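Learning to cook from my grandmother's letters
March 2022

My grandmother lived all her life in Cikurari, and when I moved to Plemville to work she started to write me letters with recipes inside. She did not like the telephone. She said that on the telephone she always forgot the salt. I have kept all the letters in a biscuit tin, and this winter I decided to cook from them properly, one after another, and to write down what I learn.

The first difficulty is the language of quantities. My grandmother did not own a scale. She writes "flour until it is enough" and "a glass of oil", but which glass? There were at least three kinds in her cupboard. I wrote to my cousin, Marleny Escobar, who still has some of the glasses, and she filled each one with water and measured it for me. The small one holds nine spoons. Now I can begin.

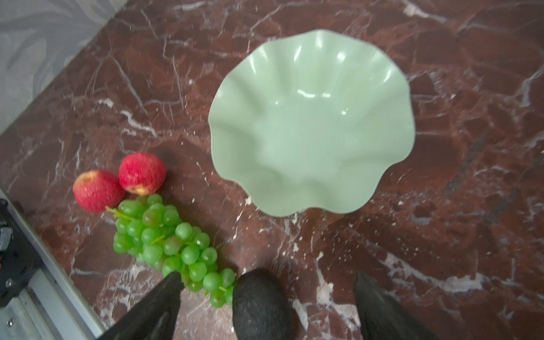 Why not just use a modern recipe for the same dish?
Because a modern recipe gives me somebody else's dish. I tried two from a cooking website and both were good, but the taste was too clean. My grandmother put a little vinegar in almost everything, also in the sweet dough, and I have not found this in any book.

The letters are not only recipes. In the middle of the instructions for bean soup she stops to tell me that the neighbour has sold his goat, and then she continues with the onions. At first I wanted to copy out only the cooking parts. I am glad I did not do this. The goat is now in my notebook, between the onions and the bay leaf.

The bean soup itself I have made four times. The first time I did not soak the beans, the second time I soaked them too long in a warm kitchen and they smelled bad. The third was edible. The fourth I took to work, and a colleague asked me for the recipe, so I had to explain about the glass.
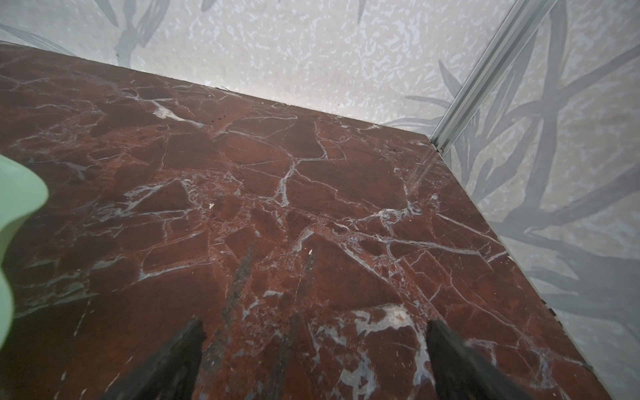

The bread that did not want to rise

This one took me the whole of December. The letter says to leave the dough "near the stove, but not so near that it is afraid". Her stove burned wood and was warm from morning until night. Mine is electric and it is cold five minutes after I turn it off. I tried the bathroom, the top of the fridge and once my own bed, under the blanket, with a hot water bottle.
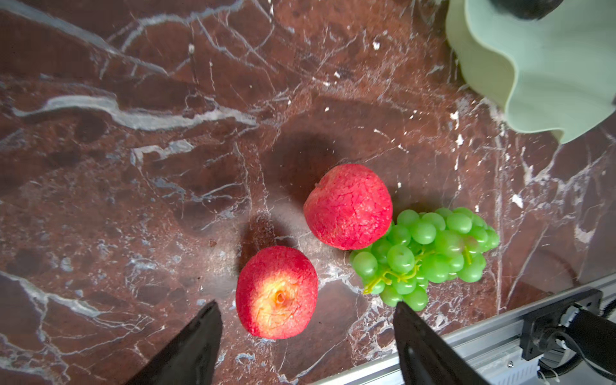 The bed worked best, I must say, but it is not practical if you want to sleep. In the end I put the bowl in the oven with only the lamp on -- it takes the whole afternoon, and the dough comes up slowly and evenly. The crust is still softer than hers. I think it is the flour. At home we bought it from the mill, and it was a little grey.

There is one letter which I cannot read well. The paper got damp and the ink has spread over half of the page. It is for a cake with walnuts, I know this from the first line, and there is something about egg whites and something about patience. Marleny thinks she remembers the cake from a wedding, but she remembers it with plums.

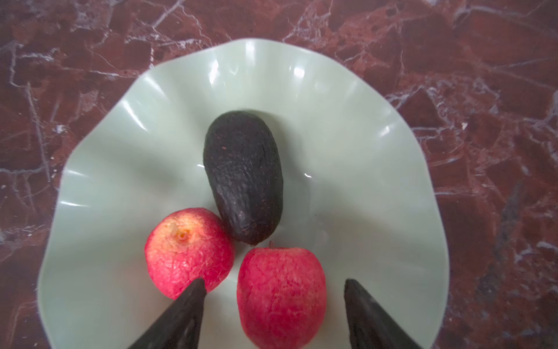
I will try it both ways, first with walnuts and then with plums, and send her a piece of each by post if it can survive the journey. The next letter in the tin is about pickled peppers, and for that I have to wait until the good peppers are in the market again.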